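Ressources > Infrastructure > Énergie et secours > Entretiens

Actualités Guides Entretiens Agenda Contact

Onduleurs : « La batterie est une pièce d'usure, il faut la traiter comme telle »

Aurelio Gallardo s'occupe de l'alimentation de secours chez Drirken, une société d'infogérance qui exploite des salles serveurs pour des entreprises de taille moyenne. Il est arrivé par l'électrotechnique et a appris le réseau ensuite. Nous l'avons interrogé sur l'entretien des onduleurs, un poste que beaucoup de services informatiques découvrent le jour d'une coupure.

La première question qu'il pose à un nouveau client porte sur l'âge des batteries. « La plupart du temps, on me donne l'âge de l'onduleur. Je repose la question, on va chercher la facture, et on s'aperçoit que les batteries sont d'origine. L'appareil affiche un voyant vert, donc tout le monde pense que ça va. Le voyant vert dit que le secteur est présent et que la charge est terminée. Il ne dit pas combien de minutes on tient. »

Sur le site de Grendanthorpe, repris par son équipe il y a 9 ans, l'autonomie prévue au contrat était de 16 minutes. Au premier essai en charge réelle, les serveurs ont tenu deux minutes. « Le script d'extinction en demandait plus. On a donc eu un arrêt brutal, pendant une fenêtre de maintenance heureusement, avec une baie de stockage à reconstruire derrière. »

Depuis, l'essai en charge figure dans le planning au même titre que les mises à jour. L'autotest intégré est conservé, mais Gallardo lui accorde peu de valeur. « Il dure quelques secondes. Une batterie fatiguée passe très bien quelques secondes. »

C'est son collègue Eugeniusz Makowska qui a rédigé la procédure. Elle commence par la température de la pièce, relevée au niveau des batteries et non à la sonde de la climatisation. « Eugeniusz a insisté là-dessus et il avait raison, reconnaît Gallardo. On avait des locaux à bonne température au thermostat et beaucoup plus chauds en bas du rack, derrière la porte. La chaleur, c'est ce qui use le plus vite une batterie au plomb. » Viennent ensuite l'inspection des bacs, à la recherche d'un gonflement ou d'une trace autour des bornes, puis la mesure d'impédance de chaque bloc et la comparaison avec le relevé précédent.

Les relevés sont saisis dans Fadia, l'outil de suivi maison. Il contient aujourd'hui les fiches de plus de 874 blocs, tous sites confondus. « Une valeur toute seule ne m'apprend pas grand-chose. Quand je vois un bloc qui s'écarte des autres deux visites de suite, je commande. »

Faut-il alors remplacer le bloc fautif ou la chaîne entière ? Sur ce point, l'équipe a changé d'avis. Elle remplaçait à l'unité, pour des raisons de coût. « Un bloc neuf au milieu de blocs usés, ça se charge mal, et on revient quelques mois plus tard pour le voisin. En comptant les déplacements, on ne gagnait rien. Maintenant, passé la mi-vie, on change la chaîne complète. Avant la mi-vie, on change le bloc et on fait jouer la garantie. »

Les appareils sont pour la plupart des Kravets, choisis à l'époque parce que les tiroirs se retirent par l'avant. Gallardo n'en fait pas une religion. Il demande surtout un by-pass manuel externe, que certains clients refusent au moment du devis. « Sans by-pass, pour intervenir sur l'onduleur, il faut couper les serveurs. Le client refuse de couper, alors on reporte en septembre, puis à la fin de l'année, et l'entretien ne se fait pas. C'est une ligne du devis que je défends toujours. »

Il revient aussi sur la répartition des charges. Les serveurs à double alimentation devraient être raccordés à deux voies distinctes, chacune capable de porter l'ensemble. Dans les faits, il trouve souvent chaque voie chargée bien au-delà de la moitié. « Tant que les deux fonctionnent, rien ne se voit. Si l'une tombe, l'autre prend tout et passe en surcharge. On a ajouté une alarme dans Fadia pour ça, avec un seuil volontairement bas. »

Reste l'extinction automatique, que l'équipe teste sur une machine virtuelle sans importance avant de l'étendre. Les pannes viennent souvent d'un mot de passe changé ou d'un commutateur qui n'est pas secouru. « L'onduleur envoie bien l'ordre, mais le commutateur entre les deux est branché sur une prise murale. L'ordre n'arrive jamais. »

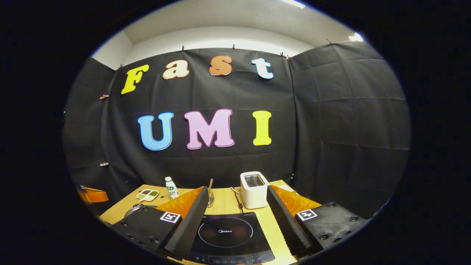 « Donc on suit le chemin complet, prise par prise, ajoute-t-il. Et on colle une étiquette sur celles qui sont secourues, avec le numéro du départ. »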